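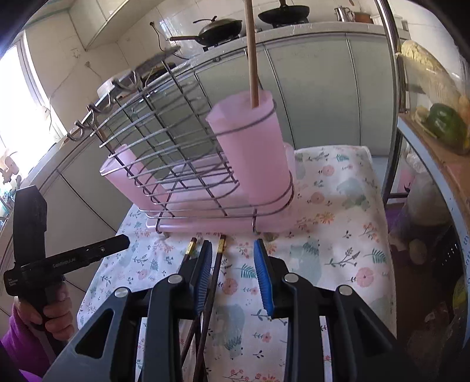
Mangubat

In the kitchen of a second-floor apartment, a small table with a flowered cloth has served since December as the test bench for the Devari workshop. The workshop has 163 members, most of whom build at home and meet only to use the larger machines. Its current project is a hand-held gripper that can be taken into an ordinary household and used to record everyday tasks.

The task under study is the handling of chopsticks. A utensil holder with pink cups in a wire rack is set on the table, and the operator moves chopsticks between the cloth and the cups. A chopstick is light, narrow and inclined to roll. Members chose it after earlier trials with mugs and sponges proved too easy to show where a jaw design was weak.

Much of the discussion has concerned the pads. The ribbed blue pads on the inner faces of the jaws meet a chopstick along its length, and the direction and depth of the ribs affect how it settles when the jaws close. The workshop's notes record 200 closings with each rib pattern before a change is approved. A smooth pad was tried first and withdrawn within an evening – it held well in the center and poorly at either end.

The linkages have required equal patience. Play at the pivot pins is small when the gripper is new and grows with use, so each pin is checked at the start of a session and the finding entered in the log. That log, kept on paper at the request of the older members, now runs to 2728 entries.

Funding remains modest. The group spent 320 dollars on materials during the past quarter, most of it on stock for the jaws and on replacement pins. Ollden, a hardware supplier in the same district, allows members to buy offcuts by weight.

Household testing has its own demands. A kitchen counter does not stay clear for long, and sessions are fitted between meals. The workshop considers this an advantage in a tool intended for homes. Cekine, the design the group expects to take up next, will use a shorter handle and a narrower jaw. Drawings are open to members for comment, and the first set of parts is to be cut once the present pads have completed their trials.

Contact the editors | © Devari Workshop. All rights reserved. | Back to top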